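Kids' Corner > Take a Closer Look > Machines at Home > What's Really Inside a Computer?

What's Really Inside a Computer?

Posted March 16, 2020

Grown-ups say odd things about computers. "It's thinking." "It's got a bug." "It's the brain of the house." Should you believe any of it? We don't think you should believe a thing about computers until you've had a look inside one, so let's test a few of those sayings.

We'll use a desktop computer, the big boxy kind that sits under a desk. The box is called a tower. It's easier to learn from than a laptop because the parts are bigger and there's more room between them. If you lay a tower on its side and take off the side panel, you get a view straight down into it.

Saying number one: "The computer has a brain"

People who say this are talking about the processor. It's a flat, squarish part that sits in a holder called a socket, in the middle of a big green board. The green board is the motherboard, and nearly everything else plugs into it.
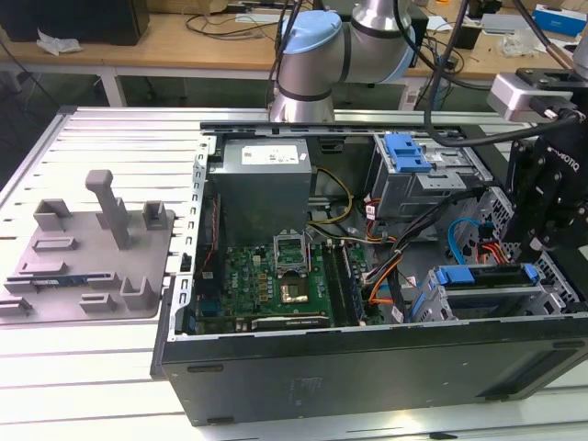 Is a processor a brain, though? We're not convinced. Your brain can get bored, make up a joke and decide it would like toast. A processor follows instructions, one little step after another, terribly fast. Add these two numbers. Put the answer over there. Fetch the next instruction. If the instructions are silly, it will follow the silly instructions just as quickly.

So we'd call it a very speedy instruction-follower. It doesn't sound as grand, but it's closer to the truth.

Saying number two: "It remembers everything"

This one is half right. A computer has two main kinds of memory, and they're quite different.

The first kind is on thin sticks that stand up in long slots on the motherboard. This is the short-term memory, or RAM. It holds whatever you're working on at the moment. Turn the power off and it forgets the lot! If you've ever lost a story you were writing because you didn't save it, now you know which part to blame. (You could also blame yourself a bit.)

The second kind is the hard drive. It sits in its own bay, like a drawer in a cupboard, and it keeps your files when the power is off. "Everything" is still too big a word. A drive can fill up, and a drive can break. Suppose you have 439 photos of your dog and they're all on one drive. Would you trust it? We wouldn't. Ask a grown-up about making a second copy.

Saying number three: "It's all just a mess of wires"

It certainly looks that way the first time. Cables loop over other cables, and they come in red, yellow, orange, blue and black. But try following just one of them with your eyes, from one end to the other.
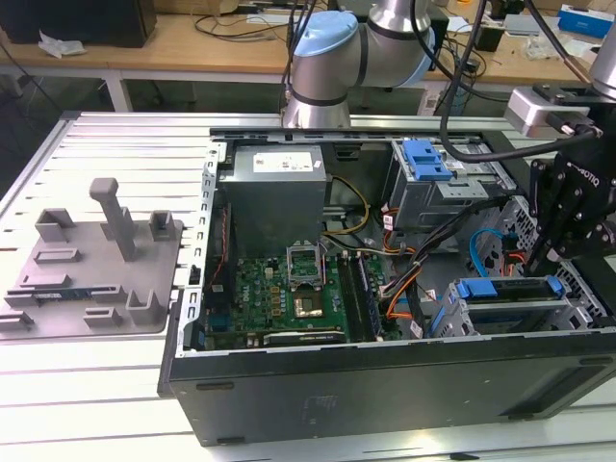

Most wires are doing one of two jobs. Some carry power. Those start at the power supply, a metal box in the corner of the case, and run out to the parts that need electricity. Others carry information, such as the thin flat cable between a drive and the motherboard. Your photos travel along that one.

Do the colours mean anything? On the power wires, usually yes. Black is normally the ground wire, and yellow, orange and red normally carry three different strengths of power. On the information cable, the colour often doesn't mean much. Be suspicious of anyone who tells you a blue one is faster.

While you're looking, see if you can spot any bright plastic bits on the metal cages. Those are latches and clips that help hold the drives in place. Makers often choose a bright colour so you can find the bit you're meant to touch.

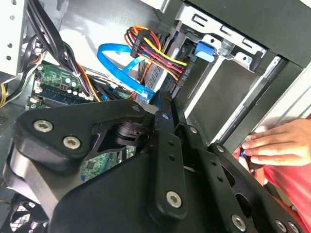
Want to look inside one yourself?

Good! Reading about it will only get you so far. But there are rules, and we're not sceptical about these.

1. Ask a grown-up first, and have them stay with you.
2. Use an old computer that isn't needed any more.
3. Unplug it from the wall. Switching it off isn't enough.
4. Never open the power supply, even if it's unplugged. It can hold a nasty amount of electricity inside.
5. Touch a bare metal part of the case before you touch anything else. This gets rid of static, the same stuff that zaps you on a trampoline.
6. Don't yank. If a part won't come out, there's probably a clip or a screw you haven't found.

Draw a map of what you see and label the parts you know. Put a question mark on the ones you don't. Ours had plenty of question marks.

17 comments | 700 shares

More from Take a Closer Look
Does a Fridge Light Really Go Off When You Shut the Door?
Why Do Batteries Run Out?
Is a Fast Kettle a Better Kettle?
What's Under the Keys of a Piano?
Coming in May: Can You Trust a Thermometer?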